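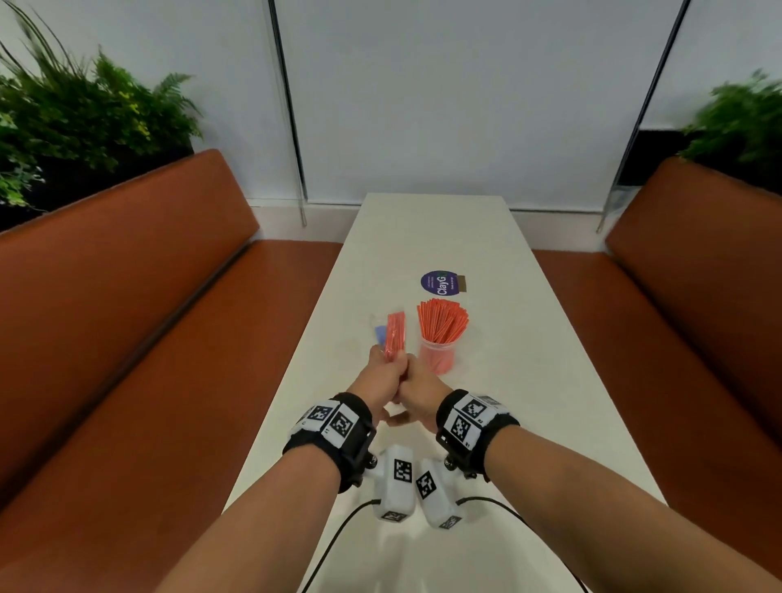 October, 7:40 a.m. First proper entry for the Jenach riverside walk. Odair Moura and I did the whole loop yesterday, from the old ferry steps up to the Fagundes market hall and back along the east bank, and it's so much better than the version we had on paper! I've switched the map colors to match: the river path is now the red-orange of the sticks in the left hand, and it reads well against the gray streets, even on the small fold-out.

Distances, paced twice: ferry steps to market hall 1,601 m, market hall to the Conis bridge 1,202 m. The old leaflet had these the wrong way around, so anyone who planned lunch by it got hungry early. Fixed in the draft.

The stairs up to the Femier lookout: 88 steps, with a landing and a bench at step 60. Go for the bench. You get the bend in the river, both church towers and the tile roofs of the lower town, and I liked it more than the top (trees have grown up in front of the railing there).

Market hall is best before nine. Fish on the left as you come in, then cheese, then the coffee counter at the back where everyone stands. Odair had two custard rolls and wants them on the map. Fine by me, they were great.

Still to check:
- last ferry back in winter, the board at the steps only shows summer times
- whether the gate below Conis bridge is locked at dusk
- spelling of the lane behind the market, two street signs disagree
- a flat way around the Femier stairs for strollers; Odair thinks the mill road works, about 15 minutes longer

Next walk starts from the bridge end, so we see it with the light behind us.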